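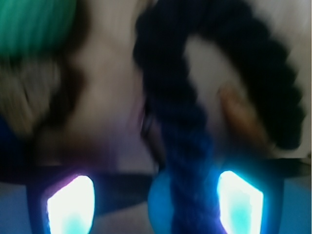

Rope and soft things: tips for recording at home

If you've signed on to record tidying sessions for a learning system, you'll have worked out by now that blocks and mugs are the easy part. Rope is where most of us come unstuck, and anything soft runs it a close second. I've been at this since August, first on the Mevero bench kit and now with the Kelitz one, and these are the habits that have stuck.

Start with a thick braid. Thin cord slips down between the fingertips and you'll spend your evening fishing it out. A good chunky braid gives the fingers something to close on, and the bumps help you judge how far along you've grabbed it.

Mix up your pile. It's tempting to lay everything out neatly (I do love a neat bench), but a system that only ever sees neat will fall to bits in a real playroom. Let the rope loop over itself, tuck one soft thing half under another, and change the colours about between runs. I reshuffle after every 9 tries, which is also a fair time to put the kettle on.

Slow down near the pile. Swing in quickly and the wrist camera gives you nothing but smears. A few smeary moments on the way in are fine and I leave them where they are, but take a breath before you close the fingers, count to three if it helps, and then go.

Mind the lights on the fingers. They're bright, and they'll throw colour onto whatever is closest. Draw the curtains halfway and put a lamp off to one side, and you'll find the balance is much kinder. A pale cloth underneath is lovely for showing up dark rope, though it does want a shake and a wash more often than you'd think.

Keep your fumbles. My first batch for Hallon was 560 tries and I'd thrown out every dropped end, poor things, which meant doing a good many of them over again. Label a drop as a drop and save it with the rest. The Babaei labelling sheet has a column for it, and I jot a word or two beside mine - "slid off", "caught the loop" - while it's still fresh.

Stop before you're tired. Thirteen good runs before tea will do more for you than a long grumpy night of them, and your shoulders will be glad of it too. Coil the rope loosely when you put it away, or it'll remember the shape of the tub next time.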